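Walkaround checklist for small bench arms, with my comments

I keep one of these lists going for every site I look after, and I'm a talker, so the comments run longer than the checks. Use it before the first power-up of the day and again after anyone swaps a part. Sheet 31 in the Peltar binder is the blank copy. 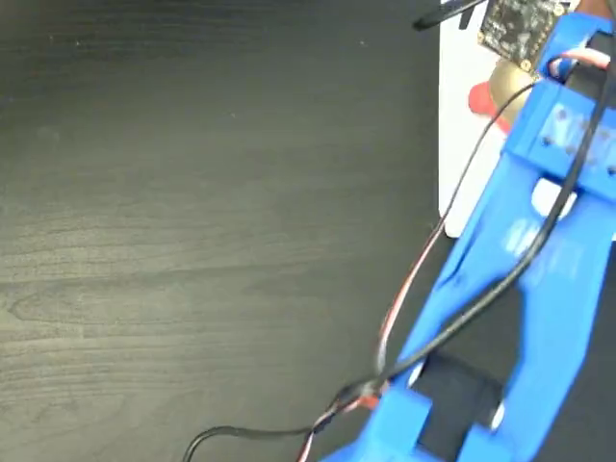 Drilton, July 2025

1. Cables along the arm – OK with comment
A black cable and a twisted servo wire run down the blue printed struts together, and they bunch up in a knot near the bottom. I don't love a knot next to anything that moves! Please untangle it, leave enough slack for full travel, and tie the two down separately. The black one also droops onto the tabletop, so give it a clip.

2. Printed parts – OK
Run a fingernail along the layer lines with the power off. Scuffs around the screw hole on the mounting block are cosmetic in my book. A crack you can feel is a fail, no debate.

3. Circuit board on the white panel – check again in March
Read the mounting holes and the connectors with a flashlight. My rule (borrowed from the old Plelance shop sheet) is that bare boards get a cover if people reach past them. I'd like one here.

4. Stop button – OK
Press it with the arm moving slowly, then again at working speed. The limit on our sheet is 545 milliseconds to standstill, and I write down the worst try, never the best.

5. Work area – OK
Keep the table clear between the gripper and whatever it's working toward. Mugs, phones and hex keys go on the shelf, please. I wiped a little dust and moved on.
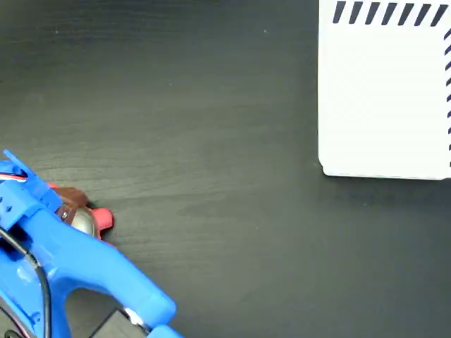
Item 5: gripper at left, striped white piece at right, open table between.

6. Fingertip and screws – OK with comment
The coral-red piece at the tip sits close to the surface, so check it for tears and see that it's seated. Snug the small silver screw on the brown mount by hand – it's a small one, and a power driver can strip it.

7. Paperwork – not done
The Ngô manual was in the drawer and the speed settings weren't written down anywhere. Ours should say 95 mm per second for teaching. Fill that in and initial it.

Open items: 1, 3, 7. Recheck after the cable ties are on.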